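# Questions people ask me about the Tekin folk dance evening

I run the front of house for Tekin, and my inbox fills up every December with the same questions, so I've put my answers in one spot. If yours isn't covered, write to me and I'll add it.

## What kind of show is it?

Two hours of folk dance with a live band, plus a singer in the second half. The dances come from mountain villages, and a lot of them are wedding dances, so expect stomping! Our musical director, Wayne Cropper, arranged most of the tunes for fiddle, accordion and a very loud drum. I've heard the program more times than I can say and I still get goosebumps at the shepherds' number.

## Do I need to know anything about the tradition first?

Nope. The printed program has a short note on each dance, and a singer introduces the longer ones from the stage. If you like to read up anyway, get there early – the notes for the opening suite run to two pages and the lights go down right at 7:30. 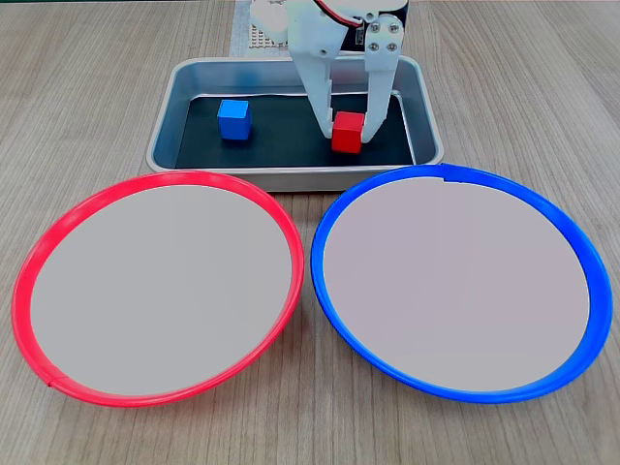 *Blue cube on the black mat, metal tray.*

## Where should I sit?

The Bakov Theater holds 600, with 200 of those seats in the balcony. I'm a balcony person. You see the circles and the lines crossing, and that's half the fun of this kind of dancing. My sister swears by the front rows, where you can see the embroidery and hear the boots (she also likes being able to wave at the drummer). The far sides of the main floor lose a little of the stage, and we price them lower.

## How much are tickets?

Main floor seats are $38. Side seats and the balcony cost less, and the seat map shows the price when you click. Kids under five sit on a lap for free, though I'd think twice with a toddler, as the drum really is loud. 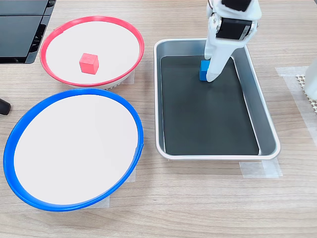

If you're bringing a school or a club, please don't buy the seats one at a time! Email me with your headcount and I'll block them together, then send one bill. I can hold a block for two weeks before it goes back on sale.

## Can I take pictures?

During the bows, yes, go wild. During the dancing, please keep the phone in your pocket. The dancers spin with almost no light on the floor in a couple of numbers, and a flash can throw them off.

## Is there an intermission?

Yes, twenty minutes. The lobby bar sells coffee, cider and the walnut pastries everyone asks me about. Those come from Irent, the bakery across the street, and they sell out fast, so send one person ahead while the rest of you stretch. 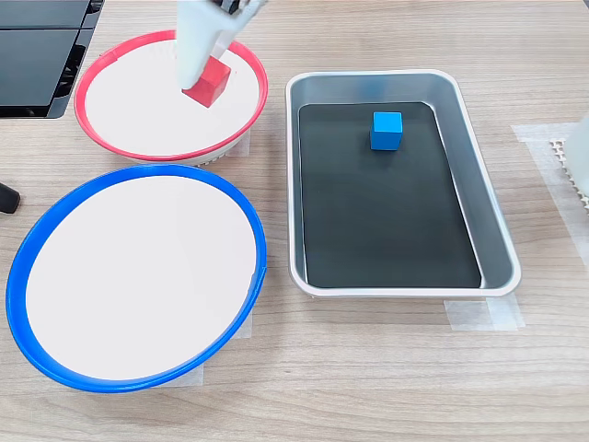
## How do I get tickets if the site says sold out?

Get on the waiting list through Tikix, our ticket service. People's plans change and seats do come back, mostly in the last couple of days. We sold 1,410 tickets across last season's run, and I moved plenty of folks off the list by showtime.

## Can I meet the dancers?

Usually! They come out to the lobby once they've changed, which takes a while with all those layers. The fiddle players tend to show up first, and if you ask nicely they'll play you something.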